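Josué Toledo wants a machine that can tidy a child's bedroom floor, and he is gloriously impatient about it. He has worked on Borov, the simulated arm at the centre of his little outfit Selamley, since November, and when I rang he was already mid-story about sorting blocks by colour.

“You start with small stuff on a table because small stuff is most of housework,” he says. “Pegs, Lego, the bits under the couch. If it can't pick up a block it's never going to do socks.” 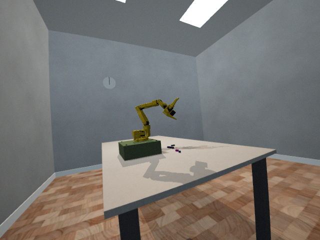 Honorato reckons socks are years off, and told me over the phone that a simulator flatters everybody: friction behaves, the light never changes and the dog doesn't wander through. Toledo laughs when I pass this on. He agrees with most of it!

“Sure, but I can run 2000 tries overnight and I haven't broken a single mug,” he says. “Do 300 of those in a real kitchen and see how your neighbours feel.”

What gets him going is grip. Picking the right spot on an object, closing just enough, keeping it straight on the way up – he can talk about that for an hour, and did.

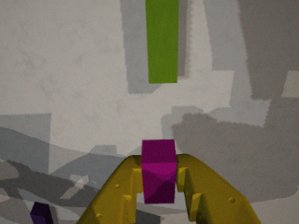

Cloth is his next target, then cutlery, which he calls “evil” because it's thin and shiny and lies flat. Shop floors might come sooner. Brumard, a hardware wholesaler, has asked him about sorting returned fittings into tubs, and he thinks that's doable within 3 years.

And the bedroom floor?

“Ask me again when it can fold a tea towel,” he says. “I'd love that. I've got a whole basket waiting.”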